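4.3 Comparing Two Handheld Grippers Before Recording

This section applies to the Dunen handheld gripper, used as a left and right pair. Complete section 4.2 (charging and cable routing) first. The check must be repeated whenever the finger set is changed on either unit.

1. Clear a work surface and place the test objects between the two operator positions. A shallow box with a separate lid and one thin, stick-shaped object are enough for the basic check.

2. Confirm that the marker cube on each gripper is fully seated. Do not hold the unit by the cube.

3. Take one gripper in each hand with the fingers pointing toward the work surface.
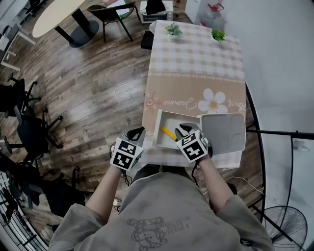

4. Hold both units still for 1000 ms. The Brusidow tracker logs a rest pose for each side. If only one side is logged, turn the wrist until a second face of that cube is in view of the head camera and hold again.

5. Close and open the left gripper fully, then the right. Compare the two travel values on the status page. A difference of more than 41 counts means the finger sets do not match. Go back to section 3.6.

6. Rotate each wrist 90 degrees inward and return. Tracking must not drop out on either side.

NOTE: Patterned tablecloths are acceptable. Glossy surfaces under direct light can cause false corner detections.

CAUTION: Keep the cable clear of the fingers. A cable caught at the finger root can pull the connector out of the housing.

7. Open the gripper camera view for each side. The opposite gripper should be visible at working distance with at least two cube faces showing.
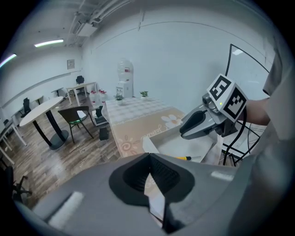
Figure 4-7. Gripper camera view with the second gripper held above the table.

8. Save the result under the serial numbers of both units. Files are stored for 300 cycles and then overwritten.

If step 5 fails twice with matched finger sets, swap hands and repeat. A fault that follows the unit is mechanical. A fault that stays with the hand is usually a grip problem; see Marwa Mansour's grip notes in Appendix B.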